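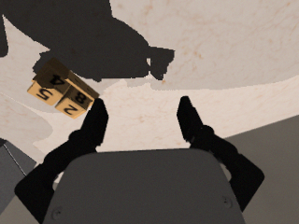 Sealing a marble table - is it worth the trouble?

geeta_tiwari
Joined May 2022
Good evening to all. I am looking for a table with a pale marble top for our dining room, and I have received two opposite opinions. The seller at Probert told me that marble must be sealed before the first use and then every year. My neighbor has never sealed hers and she says that a sealer is only a way to sell small bottles. The table costs 505 and the sealing is 65 more. Would you pay for it?

haf_e
I would not pay 65. I bought a bottle of Silberg and did it by myself in one evening. You wipe it on, you wait, you wipe the rest away. If you leave it too long it becomes sticky and then you will be unhappy.
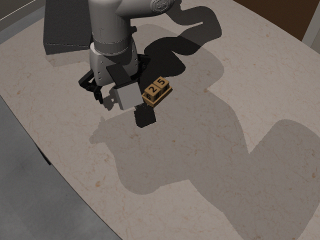

What I want to add is that a sealer does not help against lemon or vinegar. It slows down coffee and oil, but acid makes a dull mark in the polish, sealed or not. I have two such marks from one dinner.

TudurP
I do not agree with the yearly sealing. Put a few drops of water on the stone and wait up to 9 minutes. If the place becomes darker, seal it. If not, leave it in peace. Ours did not need anything for years.

geeta_tiwari
Thank you, Tudur. And how do you clean it every day? I was going to use Zokier spray, which I have already at home.

TudurP
Please read the label first. Mine has citric acid in it. Warm water and a little dish soap are enough.

siwan_p
Sorry to disturb, but why marble at all? With children I would take quartz. I had marble and I was always running with a coaster in my hand.

haf_e
Siwan, this is a matter of taste - I like the marks, the table looks lived with. But for a shiny top I agree with you.

geeta_tiwari
I prefer something light in color, with veins that are not too strong, so small marks will maybe disappear between them. Like this one:

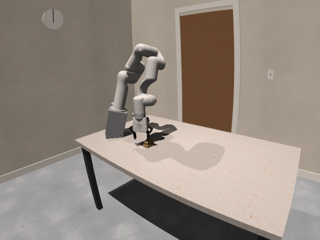

Pale cream top, faint veins, black legs.

siwan_p
It is pretty, I admit it. Ask if it is honed or polished before you order.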